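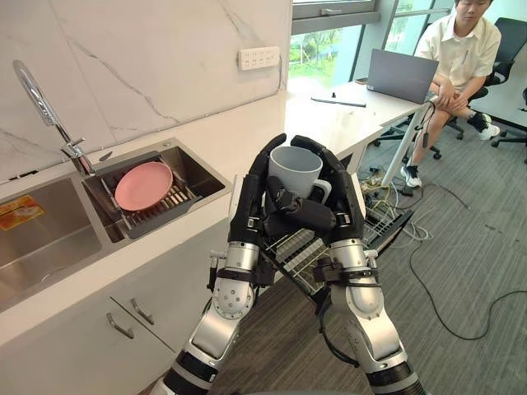

両手でマグカップを挟んで持つ動作。前腕は銀色、指は黒。

科目番号3801 サービスロボット実習 配布資料
双腕キット「Jurno」を読み解く 導入検討のための手引き
2024年6月16日 改訂

前回の講義のあと、「で、先生は結局このキットを買うべきだと思っているんですか」と何人もの方に聞かれました。立ち話では言葉が足りず、もごもごとお返事してしまったので、今回はその続きのつもりで、少し丁寧に書いておきます。長くなりますが、電車の中ででも、お茶を飲みながらでも、気楽に読んでいただければ十分です。

取り上げるのは、Flaltlow社が出している双腕の学習用キット、Jurnoです。腕と多指ハンド、手首まわりのカメラ、それから遠隔操作と記録のためのソフトウェアCarrollが一式になっています。これに保守と貸し出しのサービスAkisを組み合わせて契約する形が標準で、実習室でもその組み合わせで試しています。ばらばらに揃えることもできるのですが、初めて双腕を触る研究室や企業の方には、最初はまとめて借りてしまうことをおすすめします。配線と座標合わせだけで学期が終わってしまうのは、私自身が若いころに経験していて、あれはなかなか切ないものでした。

1 製品を評価するときの見方

カタログを開くと、可搬重量や繰り返し精度といった数字がまず目に入ります。もちろん大事です。ただ、食器のように形がまちまちで、表面が滑りやすく、ときどき取っ手がついているようなものを扱わせたいなら、数字の欄だけを見比べていてもなかなか差が見えてきません。

マグカップがよい教材になるのは、この「取っ手」のおかげです。円筒として考えれば、両側から押さえればよい。ところが取っ手のある側では指の通り道がふさがるので、どの指を外に逃がすか、親指をどこに当てるかを決めなければなりません。片手で持つなら取っ手を使うのが自然ですし、両手で挟むなら取っ手は避けたい。同じカップなのに、次に何をさせたいかで持ち方がすっかり変わるわけです(ここは私が講義でいちばん楽しく話しているところなので、脱線が長いのはお許しください)。

そこで試用の際には、次のことを書き留めるようにしてください。

・指がどこに触れたか。縁か、側面か、取っ手か。
・左右の手の力がつり合っていたか。片方が押し負けて傾かなかったか。
・離すときに、指が引っかからずに開いたか。
・操作した人が、やりにくいと感じた瞬間はどこか。

最後の項目は「感想文みたいで書きにくい」と毎年言われます。でも、あとから記録を読み返すと、不思議とここがいちばん役に立つのです。「なんとなく右手首が窮屈だった」という一行から、腕の取り付け角度の問題が見つかった年もありました。恥ずかしがらずに、どんどん書いてください。

2 手首のカメラと付き合う

Carrollの画面には、頭の側から見下ろす映像と、手首の側から見た映像が並びます。初めての方はたいてい頭の側ばかりを見て操作します。人間の視点に近いので、そのほうが安心なのでしょう。けれども、指先がものの陰に入ってしまうと、頭の側の映像では触れているのかどうかがわかりません。そこで手首の側に目を移す練習が要ります。

手首の映像には独特の癖があります。近くのものがひどく大きく写り、指は実際よりふくらんで見えます。白い調理台や明るい壁を背にすると、露出が背景に引っぱられて、手前が影のように黒くつぶれることもあります。操作に慣れた人でも、ここで距離を読み違えることがあるので、本番の前に照明の向きを変えて何度か見比べておくとよいでしょう。 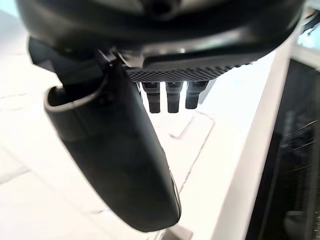
キットを返却するとき、それまでに記録したデータはどう扱われますか。
記録はすべて利用者の側に残ります。Akisの標準契約では、返却前に自分の保存先へ書き出し、そのあと本体の記憶領域を消去します。消去の手順は契約時に渡される冊子に載っています。

データの話が出たついでに、保存先の容量についてもお願いがあります。映像を複数の視点で残すと、思っているよりずっと早くいっぱいになります。実習の班では、その日の終わりに必ず書き出して、失敗した回にも短いメモをつけて残してください。失敗した回を消したくなる気持ちは、とてもよくわかります。ただ、学習に使うかどうかはあとで決められますが、消してしまったものは戻ってきません。

3 借り方と費用の考え方

Akisの試用期間は14日です。短いと感じるか長いと感じるかは準備しだいで、届いてから机の高さを相談しはじめるようでは、あっという間に返却日が来てしまいます。届く前に、置き場所、電源、通信、それから人が立つ位置まで決めておきましょう。ケーブルの通り道も忘れずに。床を這わせるなら、椅子の車輪と人の足がどこを通るかを紙に描いてみるだけで、ずいぶん様子が変わります。

操作の講習は、Flaltlowの担当の方が来てくださる形と、遠隔で受ける形の2通りがあります。費用だけを見れば遠隔のほうが軽いのですが、緊急停止の位置を手で覚えるには、やはり隣に人がいてくれるほうが心強いと私は感じました。予算の都合で遠隔を選ぶ場合は、研究室の中で経験のある方に同席をお願いしてください。

試用の中で、同じ動作は少なくとも10回は続けて記録することを課題とします。うまくいった一回だけを見て喜んでしまうのは、人情としてはごく自然なことですが、製品の評価としては心もとないのです。カップの向きを少しずつ変え、取っ手が右に来たり奥に来たりするようにして、どの向きで苦労するかを見てください。

4 手入れと、気になった点

ここまで読むと、私がJurnoをすっかり気に入っているように聞こえるかもしれません。実際、かなり気に入っています。それでも気になる点はいくつかあって、ひとつは手首まわりのケーブルの取り回しです。腕を大きくひねる動作を続けていると、どうしても外側に余りが出てきて、机の脚や隣の腕の関節に近づいてきます。固定用の帯を締めすぎれば今度は関節の動きが重くなりますから、動作の端から端までゆっくり動かして、いちばん突っ張る姿勢で長さを決めるのが無難です。
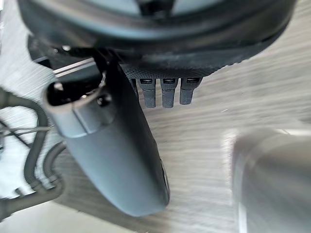
帯の締め具合は班ごとに好みが分かれるところで、毎年ちょっとした議論になります。私は緩めが好きなのですが、緩めにするなら、始める前の点検を一度増やしてください。点検表のひな型はCarrollの補助メニューから印刷できます。項目が少し大ざっぱなので、実習室では余白に「ケーブルの余り」と「指の根元の汚れ」を書き足して使っています。

もうひとつは説明書です。組み立ての章はとても親切なのに、異常が出たときの章になると急に口数が少なくなります。警告の番号だけが並んでいて、何をしてから再開すればよいのかが読み取りにくい。この点は先方にも伝えてあり、8月の改訂で直したいとのお返事をいただいています。それまでの間は、実習室の棚にある対処ノートを見てください。過去の受講生の皆さんが書きためてくれたもので、字の癖が強いページもありますが、中身は確かです。

5 次回までに

各班で、Jurnoに持たせてみたい日用品をひとつ選び、持ち方の図を描いてきてください。絵の上手下手は見ません。指をどこに置くつもりか、反対の手は何をしているのかがわかれば十分です。割れものを選んだ班は、練習用に同じくらいの大きさの樹脂の器も一緒に用意しておいてください。図は授業の初めに集めます。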